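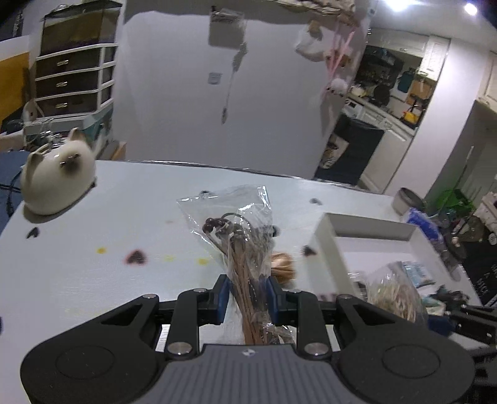
Blackwood Open Day

The Blackwood Open Day is a yearly visit-and-have-a-go day for people who like robots, or who live with somebody who does. I've been to 2 of them now, and I look after this page, so forgive me if it reads more like a letter than an entry!

History

It was started by Birdie Benavides, who wanted the neighbours to see what the Drudness group got up to all week. The first one was held in October and it rained sideways. After that it moved to 5th January, when people are fed up with leftovers and glad of somewhere to go. The last count on the door was 228 visitors, and I was number 21 (they give you a sticker).

The hand-held gripper

Most of the day is spent with the hand-held grippers. You hold the thing yourself and work its two fingers, which have blue rubber pads on the inside, and a camera on it records what you do so that a robot arm can learn from it later. Everybody thinks it'll be easy. Then they try to get hold of a crinkly clear bag of thin brown stems and little dark berries, the sort of thing you'd put in a wreath, and they go very quiet. The bag gives way wherever you squeeze it -- you have to get the pads well round the stems and keep your wrist still.

The craft table is my favourite station by a mile. It's a white table with plenty of old stains on it, and there's a bag of pale, straw-like shavings, a small coil of twine, a shallow white tray and a round cat figure that looks rather like a Siamese. I've grown very fond of that cat. The twine is far harder than the bag, in my view, and I dropped it more times than I'm willing to put on a public page.

The arm demonstration

Alaric Strickland runs the afternoon demonstration with an arm called Halen. It had been trained on 303 recordings when I watched, all of them made by hand with the grippers, and it still took ages to decide where to put its fingers. People clapped anyway! There was a long chat afterwards about whether it should be let near eggs.

Visiting

Doors open after lunch and there's no booking. Children can use the grippers if a grown-up sits with them. Tea is in the kitchen.

See also

Drudness
Halen (robot arm)
Ekex, the recording software used on the day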